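Nellar Robotics Lab, Unit 4 notes: two arms, one cart

Welcome to the fun part! Up to now you've driven one gripper at a time. For the Trotach project each team runs a pair, and they have to share a shelf without bumping (harder than it sounds, and so satisfying when it clicks). Small parts count for 22 points.

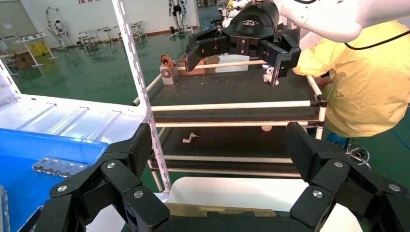

Rivadeneira asked whether both arms may go for the same part. Yes, as long as one is holding still.

Keep your approach speed at 37 until you trust your path, then creep up. Save every run, even the ugly ones!
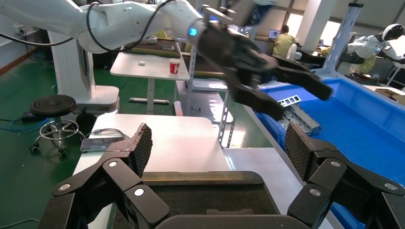
Then comes the log. Write down which arm moved first, where you paused and what you'd change. Bring it to lab by 2:00, 200 words at most.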